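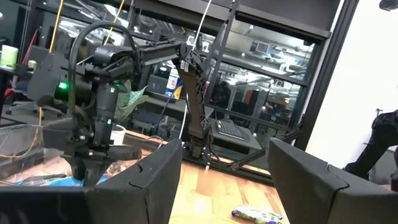
Triin Raudsepp wrote that her strips had gone down without trouble and looked even in daylight, but that the data sheet never said which way to run them when one side of the room is all glass, and she had ended up guessing. The layout section has been rewritten to cover this.

Updated June
By Elīna Kazlauskienė
Reading time: 6 minutes

Stulline Solid Strip, Pale
Article 2988
Supplied by Istadetti

Stulline Pale is a solid ash strip floor for dry interior rooms: offices, studios, workrooms, living areas and rooms with full-height glazing. It is supplied unfinished or with a factory coat of Satton matte oil. The pale tone comes from board selection and from a small amount of white pigment in the oil. The unfinished strip is slightly yellower and will darken more over its first year.

Dimensions and supply

Strip length is fixed at 674 mm. Thickness is 23 mm. All strips in a pack are from one grade and one milling run, and the run letter is printed on the end label. Mix strips from several open packs during laying, even when the letters match. Ash varies from tree to tree, and a pack laid by itself can show as a patch.

Edges are tongue and groove on the long sides and on both ends. The long edges carry a very small bevel, enough to hide a slight difference in height between neighbors. It is too shallow to hold crumbs in normal use. A square-edge version is made to order and must be sanded in place after laying.

Grades

Clear has straight grain, no sound knots on the face, and narrow variation in color. Standard allows small sound knots and some brown heartwood streaks. Workroom allows larger knots, filled at the mill, and full color variation. Most orders for rooms with large windows are for Standard. Side light brings out grain and filler marks, and Clear can look flat in the same conditions, so we recommend ordering a loose sample set and leaving it on the floor by the glass for a few days before choosing.

Subfloor

The subfloor must be dry, sound and flat. Maximum deviation is 3 mm under a two-meter straightedge. High spots should be ground down and low spots filled with a cement-based compound, never with layers of felt or cardboard. Moisture in a concrete slab has to be tested and the reading written on the installation record. A slab that feels dry to the hand may still be too wet for solid wood.

Full-bed gluing with Vanags elastic adhesive is the standard method on concrete and on screed. On plywood or joists the strip may be secret-nailed through the tongue. Floating installation is not approved for this article.

Acclimation

Leave the closed packs flat in the room, clear of outside walls and radiators, until the wood has settled to the room's normal humidity. Heating or cooling should be running as it will in daily use. Open only the packs needed for the day. In a glazed room, keep the packs out of direct sun. One side of a pack can dry faster than the other and the strips will bow.

Laying direction and layout

Run the strips toward the main window wall, so that light travels along the length of the boards. Laid across the light, every long joint throws a fine shadow and the floor appears more ribbed than it is. The exception is a long narrow room glazed on its long side. There the strips should follow the length of the room, and the square-edge version is worth the extra sanding.

Where the glass stands in black metal framing, the contrast between a pale floor and a dark profile makes any drift in the first row easy to see. Snap the reference line from the frame, not from the opposite wall. Check it at both ends and in the middle before spreading adhesive. If the opposite wall is out of parallel, take up the difference in the last row, under furniture if possible.

Stagger end joints by at least two strip widths. With a fixed length strip it is easy to fall into a repeating step pattern without noticing. Cutting the starter strips to irregular lengths prevents this.

Expansion gap

Leave a gap at all fixed points: walls, columns, thresholds, window frames, and the foot of any low ledge or built-in platform. Do not run the strip tight to a ledge and rely on silicone. The gap may be covered by a skirting or closed with cork strip in a matching shade. Cork is the neater choice along floor-length glass, where a skirting would stand in front of the frame.

Heavy fixed items should be planned before laying. Anything bolted down through the floor pins the wood at that point. Cut the strip around the base plate, leave the gap, and fix into the subfloor only.

Finish

Satton matte oil penetrates the wood and leaves no film. Marks can be repaired locally: sand lightly with the grain, wipe, apply a thin coat, and buff off the surplus. The repaired spot will be a little lighter at first. Oily cloths must be laid out flat outdoors or soaked in water before disposal – folded in a waste bin they can self-heat and catch fire.

A lacquered version was tested and dropped. It scratched white under rolling loads and could not be touched up.

Use in occupied rooms

Fit felt pads under chair and table legs and soft casters on anything that rolls. Use a protective mat where a chair moves in the same place all day. Storage bins of hard plastic should be lifted when moved; grit caught under the rim leaves curved scratches that follow the path of the bin.

Potted plants need a saucer with a glazed or plastic base, raised on feet so that air can pass beneath. A plain white ceramic pot may look sealed and still let moisture through its unglazed foot. Gray or black rings in ash are a reaction in the wood itself and will not sand out fully.

Cables should lie loose across the floor or be carried overhead. Do not tape them directly to an oiled surface. Adhesive residue pulls pigment when it is cleaned off, and soft colored cable jackets can stain the oil if left under a weight.

Food wrappers and snack packaging should be picked up promptly. Fat and salt from an open bag will mark the oil within a few hours. Remove fresh grease with a cloth and diluted Satton soap, then let the area dry before deciding whether it needs oil.

Cleaning

Daily: dry mop or vacuum with a brush head. Weekly: damp mop with Satton soap, wrung out until no water stands on the surface. Steam cleaners void the warranty. So do microfiber pads with an abrasive face, which take the matte level up to a patchy shine along walking routes. Strips close to the window may need fresh oil earlier than the rest of the room. Re-oil a complete bay up to a natural stop such as a frame post, so the edge of the new coat is not visible.

Replacing a strip

A single strip can be replaced in a glued floor. Plunge-cut along the center, chisel out the halves, scrape the bed clean, remove the lower lip of the groove on the new strip, and set it in fresh adhesive under weight overnight. Keep a spare pack from the original run, stored flat indoors. New stock will be paler than a floor that has seen several summers.

Ordering

Quote article 2988, the grade, and finished or unfinished. Technical questions go to Reet Lill. Sample sets are sent by Triin Paulauskas and can be returned if the packs are unmarked.

Related items

Stulline Solid Strip, Smoked
Stulline Square Edge, made to order
Satton Matte Oil, White
Satton Floor Soap
Vanags Elastic Adhesive
Cork Expansion Strip, Pale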